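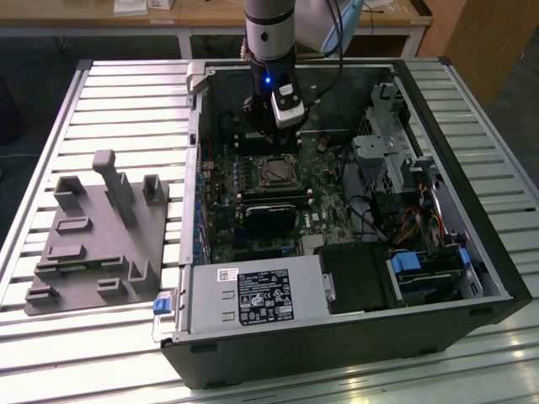
Shop safety walk-through, Villalobos repair room, 13 July 2026
Walked by me (Wiebke Rathjen), with Harish Raju holding the clipboard

Exits and aisles: OK. Back door opens all the way now, hooray! The pallet of Nitetti boxes is gone.

Extinguishers: one OK, one not. The one by the sink has a tag that ran out in March. I've put in for a swap.

Power strips: FAIL. Found two plugged into each other under the packing desk — please, folks, we talked about this. I pulled the second one.

Eyewash: OK, though the caps were dusty. Run it for a minute every week and sign the card.

Shelving: the Usico rack is rated for 200 pounds a shelf and the top one looked way over to me. Heavy stuff goes down low. 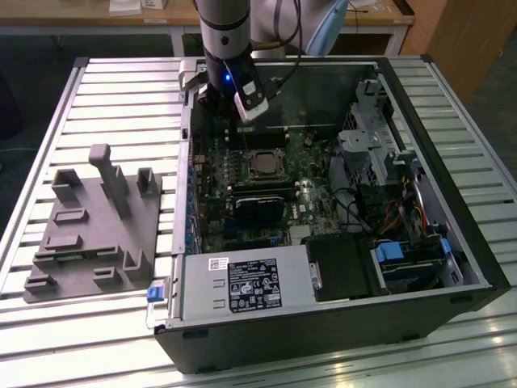
Junpei Hosoda: Can we get a second step stool before we move all that? The one we have wobbles and I don't trust it with a box in my arms.

Fair point, Junpei, and I checked it after you wrote. One rubber foot is missing, so it's tagged out. New one is on order (68 dollars, approved).

First aid kit: restocked, but low on small bandages again. Who is eating them?

Static straps: the tester is back on its hook, please use it. 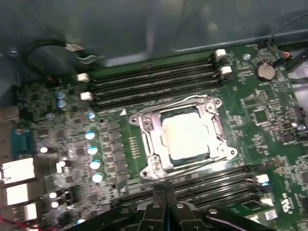 Open case, CPU socket and memory slots.

Next walk: Harish leads, I carry the clipboard.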